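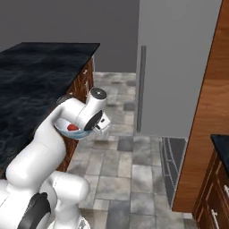
Trallum Notes support
Ticket: Formatting disappears from shared notes after sync
Opened by: Kirsten Lachance
Assigned to: Alistair Skinner
Status: Waiting on customer

Kirsten, 9:40 am
Since the May update, any note I share from my phone reaches my laptop with its headings and checkboxes gone. The words survive. My packing list is now one long paragraph, which reads like a cry for help. I've signed out and back in, restarted both devices and spoken sternly to the laptop.

Alistair, 10:15 am
Thanks, Kirsten. Which folder are the notes in, and does a brand new note do the same thing?

Kirsten, 10:32 am
The folder is called Malau. A new note there loses its formatting in almost 20 seconds. In my private folder everything stays put, smug as you like.

Alistair, 11:05 am
Malau was made in version 5, and shared folders from back then keep the old plain text setting until someone changes it. The update was meant to change it for you. It did not. Please open Folder Settings on the laptop, set Note Format to Rich, then sync the laptop before the phone.

Kirsten, 11:48 am
Note Format is gray and won't let me touch it. It says "Managed by owner." I am the owner — I pay the bill, at any rate.

Alistair, 12:10 pm
The folder lists 2 owners, you and an account named Samuel. Both have to be on version 6 before that menu unlocks. Could you check what Samuel is running?

Kirsten, 12:26 pm
Samuel is my old tablet. It's in a drawer. I'll go find a charger.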